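Hondumstead water bills going up in August

HONDUMSTEAD — Water bills are going up for most homes in town after the council voted Tuesday night to raise the base rate by 7 percent. New rate kicks in with the August bill.

The increase pays for pipe work on the east side, where the main under Handus Street has broken twice since winter. The last break left 323 homes without water overnight and closed the elementary school for a day.

Jaime Macedo, the town's utilities manager, told the council the line is 78 years old and can't be patched much longer. "We fix one spot and it goes a block down," he said. "It's the same crew out there every time."
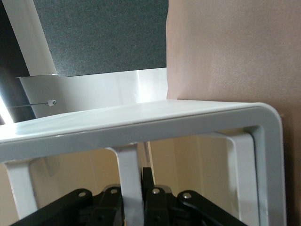 Not everyone was happy. Several Arain Road residents asked why they should pay for a street they dont live on. One man said his bill already went up last year. Council members said the whole east side feeds off the same main, Arain Road included.

Contractor Nendier will do the digging. Work starts at the Handus Street end and moves north, one lane closed at a time. Parking on the street will be off limits from 7 a.m. while crews are their.

Seniors and low-income households can apply for a discount at town hall. The town has room for 2,000 accounts in the program. Forms are at the front desk, or call the billing office before 4 p.m.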